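Flur streichen, Teil 2

Kurz, weil ich gleich los muss. Der Flur in der Elberg-Wohnung ist immer noch nicht fertig. Grundierung ist drauf, Steckdosen abgeklebt, eine Dose habe ich vergessen. Egal. Stendia liefert erst in 11 Tagen nach, bis dahin steht die Leiter eben im Bad. 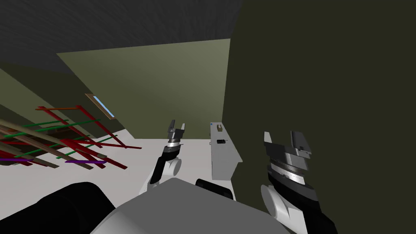 Farbe also. Seit Januar liegen die Musterkarten auf der Fensterbank, und jeden Morgen gefällt mir eine andre. Dilwyn Sayce will Weiß, überall Weiß, war ja klar. Ich will was Dunkleres, mindestens an der langen Wand. Olivgrüne Wände, dunkelgraue Decke, ganz heller Boden wie hier – das geht schon in die Richtung, nur bei der Decke bin ich feige. Unser Flur ist schmal und hat kein Fenster. Decke bleibt weiß, Punkt.

Gestern Probeanstrich mit Landeg 893, zwei Schichten. Erste Schicht fleckig, zweite besser. Abends unter der Lampe fast braun, morgens mit offener Küchentür wieder grün. Dilwyn sagt Erbsensuppe. Ich sage Olive. Rolle übrigens nicht die billige nehmen, die fusselt wie verrückt, hab Haare in der ganzen Ecke und durfte nochmal schleifen.

Und der Boden: Die alten Dielen sind fleckig geölt, das wird viel Arbeit. Erst abschleifen, dann weiß lasieren, wenn die Maschine aus Adholm überhaupt frei ist. Anrufen!! 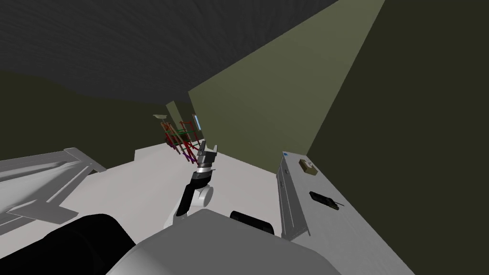
Was noch fehlt

– Malerkrepp, das breite
– Sockelleisten, 2 Stück, eine ist mir beim Sägen gerissen
– Haken für die Gaderobe
– Entscheidung wegen der Tür (grün mitstreichen??)

Fotos vom Flur kommen wenn er fertig ist. Muss weg.

Kontakt | © Alle Rechte vorbehalten | Nach oben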